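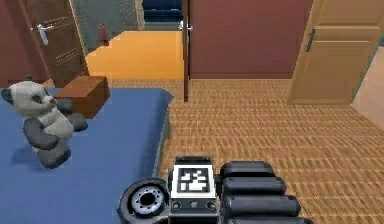
Last changed: May 2025

Slept badly again, up at some daft hour, so this will be short and all over the place. Kettle on. Rain.

The move. Boxes everywhere still. I said I'd do one room a night and have done, what, half of the kitchen. Found the tin opener, lost the tin opener. The small room is getting a bed with a blue cover and a panda on it and that's as far as my planning has gone. Eirini says start with the curtains. Eirini has a house with curtains.

Rang the Michailidis people about the van deposit. Held for ages. They want 125 back from me for a scrape on the door that was there when I picked it up, I KNOW it was there, I even ran my thumb along it while the lad was doing the forms. Did I write it on the sheet? I did not. Will argue anyway. Leonidas says pay it and forget it but he says that about everything, parking tickets, teeth.

Walked to work along the canal instead of the bus. Two swans, very cross. Shoes let in water at the left toe, must look at those. Suvport is a funny town to walk through early, all the shutters down and then one bakery blazing away with the door propped open. Bought a roll with seeds, ate it before the bridge. Crumbs all down the good coat.

Work was work. Kerubo off sick so I had his calls as well as mine. A woman wanted to know why her bill was 3260 and I looked and looked and it was her own meter reading, she'd put one figure in twice. Lovely about it once we found it. Laughed so much she had to put the phone down and come back. Best bit of the day, that.

Lunch at my desk, soup, too salty.

Then the letter. Been putting off writing this part. Gisela has got the job in Gastberg and goes in June. I'm glad for her, I said so, I did mean it. Went and stood in the stationery cupboard for a bit afterwards. Eleven years of sitting across from the same face, you get used to a person humming. She wants me to have the plant. I'll kill the plant.

Must think of a present. Not a mug. Evdokia is doing the collection and wants it in by the end of the month, she has an envelope with everyone's names down the side so you can't pretend you've given already.

Home by bus, upstairs, window steamed up. Tried the new shop at the bottom of Flamville Road for milk and bulbs. They had the bulbs but the wrong sort, screw not push, so the hall is still dark and I am still going along it with my hand on the wall like a burglar. Got milk. Forgot bread, so toast was off, so crackers and the end of the cheese at 9 standing up.

Mum rang. Knee better, neighbour worse. She asked if I was eating properly and I said yes with a cracker in my mouth. She wants to come and see the flat. Told her give me 3 weeks -- she'll give me 2. Need a second chair before then. And something on the bathroom window, it looks straight out onto the stairs next door.

Did one box before bed as promised. It was the one marked MISC, of course, so now there's a heap of batteries and cables and old birthday cards on the floor and I've made it worse. Read all the cards. Cried at one from Gran, just her name and a kiss and a five pound note still tucked in, never spent. Put it back how it was.

Tomorow: bulbs (PUSH), bread, ring van people again before ten, shoes. Ask Gisela about watering -- how much, how often, write it down.

Past midnight now. Rain's stopped. Bed.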